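2026-05-31, equipment planning for August

Sat down with Heikki's price list this morning and I'm really pleased with where it lands! Finger pads first. The soft rubber ones are what we wear out (corners go, then the glue), and Flitell sells them in bags of 100, so one bag should carry us well into the fall. Elsa Väisänen wants a second color so we can tell old stock from new. Fine by me.

Then the big line: 2 more hand-held grippers from Jostcombe at 689 each. I'd buy them tomorrow. Working in pairs on small household stuff is where the fun is, and having spares means a loose screw doesn't end the day.

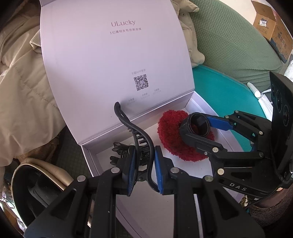

Fiadzo quoted too, cheaper, but their lead time is up to 2 months and that kills August. Keep them in mind for cases and chargers.

Still open: do we pay for the Trutdale service plan or do repairs ourselves? Heikki Honkanen says ourselves. I lean that way too, as long as we get a decent screwdriver set and a drawer for the links. Ask Jostcombe if they sell links singly.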